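衣類整理掲示板 > たたみ方・収納 > ベルト付き衣類の取り扱いについて

投稿者:Prerkska
投稿日:4/19/23

平素より本掲示板を拝読しております。共用の衣類室における、共布ベルトの付いた羽織り物およびガウン類のたたみ方について、皆様のご見解を伺いたく投稿いたします。

当方の施設では、昨年10月に収納手順を改め、ベルトは本体から外さず、たたんだ身頃の内側に納めることといたしました。紛失は減りましたが、棚から取り出す際にベルトが垂れ、隣の衣類を引き落とす事例が続いております。棚は8段、1段の奥行きは衣類を三つ折りにしてようやく収まる程度です。

ベルトを外して別に保管する方法と、付けたまま納める方法のいずれが適切か、ご教示いただければ幸いです。

----

投稿者:Sárközi

ご投稿を拝見しました。当方では、付けたまま納める方法を標準としております。手順は次のとおりです。

1 衣類を台の上に広げ、脇線をそろえる。
2 ベルトを腰の位置で横に渡し、両端を身頃の幅の内側に折り返す。
3 左右の袖を身頃の上に重ねる。
4 裾から衿に向かって三つ折りにする。

ベルトが垂れるとのことですが、2の折り返しが浅いのではないでしょうか。端を身頃の幅より手のひら一つ分内側に入れると、棚から引き出しても出てまいりません。袖を先に重ねると、ベルトが袖の上に乗って崩れやすくなります。順序は守っていただくことをお勧めします。

台の大きさも仕上がりに影響いたします。薄いピンク色の衣類を白い長方形の台に広げたところを掲載します。袖は台の左端まで達し、裾は手前の縁から下がっています。丈の長いものを広げる際は、身頃の中央より下までが台に載っていれば、2の作業に支障はありません。

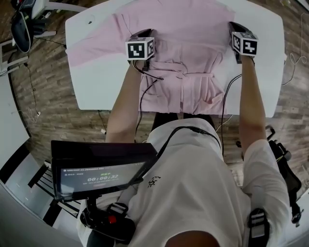
Linaです。Sárközi様のご説明には、一点異論がございます。裾を台から垂らしたまま作業を始めますと、衣類の重みで脇線が徐々にずれ、三つ折りの段階で左右の丈が合わなくなります。当方では、裾を先に一度折り上げ、全体を台に載せてからベルトに取りかかる手順としております。

また、ベルトは外すべきものと考えます。付けたまま納めた衣類は、数か月後に腰の部分へ横じわが残ります。綿であれば蒸気で整いますが、光沢のある生地では跡が消えないことがありました。当方では、外したベルトを幅7センチに巻き、衣類と同じ番号の札を付けて浅い引き出しに納めております。現在16本を管理しており、紛失はございません。

----

投稿者:Sárközi

Lina様、ご指摘ありがとうございます。裾を先に折り上げる件は、丈の長いガウンについては妥当と存じます。手順1の前に加えることを検討いたします。

一方、ベルトを外す点には同意いたしかねます。札による管理は、担当が固定されている場合には機能しますが、複数の利用者が出し入れする衣類室では、返却時の照合に手間を要します。横じわについては、ベルトを二つ折りにせず、平らに渡すことで相当程度避けられます。

----

投稿者:Jatard

両氏のご意見は、保管期間の違いによるものと拝察いたします。当方では、3週間以内に再び使用するものは付けたまま、それを超えるものは外して保管しております。ベルト通しが糸ループの場合は、抜き差しを繰り返すと傷みますので、期間にかかわらず外しません。

なお、隣の衣類が引き落とされる件は、たたみ方に加えて、棚への入れ方にも原因があるように思われます。折り山を手前に向けて納めておられますでしょうか。

----

投稿者:Prerkska

皆様、詳細なご回答に御礼申し上げます。折り山の向きは統一しておりませんでした。まずは折り山を手前にそろえ、裾を先に折り上げる手順を試行いたします。

ベルトの扱いは、Jatard様の期間による区分を基に所内で協議する所存です。糸ループの衣類が何点あるか把握しておりませんので、次回の棚卸しで確認のうえ、本スレッドにてご報告いたします。

----

投稿者:Lina

承知いたしました。光沢のある生地のものがございましたら、期間の区分とは別に取り扱われますようお願い申し上げます。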